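Budgeting for a second arm - what am I missing?

usholm_kitchenlab
We have 300 left for extras after the arm quote (2269). Test counter is a toaster, oven and cutting board. 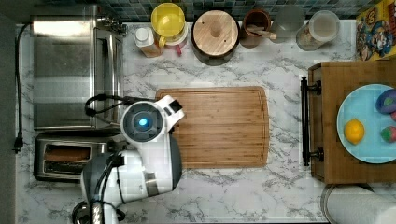 Does the quote include a gripper?
Sterkelance sells it separately, so budget another 243.

pdrift
Buy spare cables first. I'd skip the second arm until February.

usholm_kitchenlab
Disagree, we lose days sharing one.

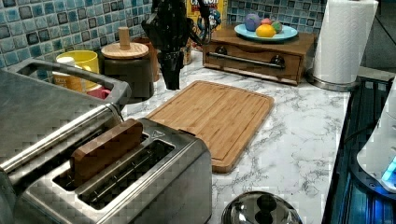 Black gripper over the cutting board

Zihan Xiao
Get 2 sets of fingers - narrow ones are fine for small stuff. Oda charges less than Druvivon for shipping.

pdrift
Not to my address they don't. Measure your counter too.

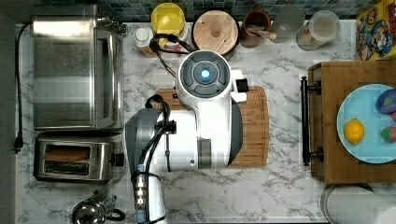
Arm and cutting board from overhead

usholm_kitchenlab
Will measure tonight and ask both for shipping quotes.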